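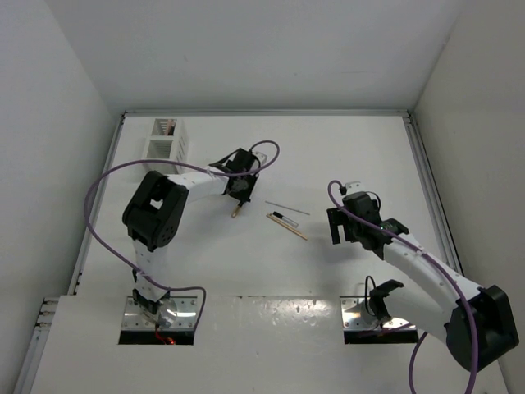
Desk organisers! I have been wanting to write about them for months, and now that the spare room is finally a place I like sitting in, I'm going to let myself go on a bit.

Mar 11, 2024

My history with them goes back to 2005, when I started my first office job and was handed a wire mesh cup with a paperclip rusted to the bottom. I loved that cup. I carried it through four house moves and it held everything: pens, a tape measure, a nail file, the spare key to a bike I no longer owned. The trouble with one deep cup is that short things sink. Pencils worn down to a stub, eyeliner-sized sharpeners, the little brushes I use for dusting the keyboard - all of them went to the bottom and stayed there until I tipped the lot out on the carpet.

So last July I went looking for a proper white one with compartments. I wanted white very badly (the desk is white, the walls are a pale grey, and I have a soft spot for things that disappear when you aren't using them). I also wanted open tops, no lids, no little drawers. I've had drawers. Drawers are where rubber bands go to turn into glue.

The first I tried was a Trudlow, ordered late at night after far too much scrolling. It's a lovely object. Rounded corners, a good weight, sits flat. But the sections are all the same depth and all rather deep, so it was the mesh cup again, only six times over. It lives in the kitchen now and holds wooden spoons and the potato peeler beautifully, and I'd buy it again for that tomorrow.

Then came the Joly, which is the one I've kept on the desk. One small compartment at the back, a larger one in front, and slots down the side. I wasn't sure about the slots when I ordered it. I am completely sure about them now! You can see at a glance if something has slipped down flat, and the dust falls out when you give it a shake, and on a bright morning the light comes through in stripes, which has nothing to do with storage but cheers me up no end.

Here's how I've ended up using it. The small compartment gets the short stuff: pencil stubs, the eraser stick, a couple of brushes. They lean against one side and stay up. The bigger one I try to keep empty. I know how that sounds, but it has made more difference than anything else I've done in that room. When I finish for the day and there are pens and sticks and bits lying in the middle of the desk, they all go into the empty section in one handful, and in the morning I sort them while the kettle's on. It takes no time at all. Before, I'd leave the heap where it was, and by the end of the week there'd be post on top of it, and a mug on top of the post.

A word on where to put it. I had mine at the front right for ages, next to my mouse hand, thinking closer was better. I knocked it over constantly. Far left corner, pushed right back - that's the spot, at least if you're right-handed and a bit clumsy. It's a stretch, but only a small one, and the whole middle of the desk is free for whatever I'm doing.

Things I sorted out at the same time:

Pens. I tested every single one on the back of an envelope and kept 9. The rest were dry or scratchy or from a hotel. I felt dreadful for an evening and haven't missed one since.

Pencils. I kept all of these, even the tiny ones. I do most of my sketching with stubs and I like how they sit in the hand. An Atasar pencil extender is on my birthday list, if anyone in my family is reading.

Chargers and leads. Not in the organiser, ever. They spring back out and take everything with them.

Next is the shelf above, which is currently home to some Jevanance box files from the old flat, and I have only the vaguest idea what's in them. I'll report back. If you have a holder you love, especially one that copes with very short pencils, please tell me in the comments - I'm always happy to look at another one, even though the desk is full.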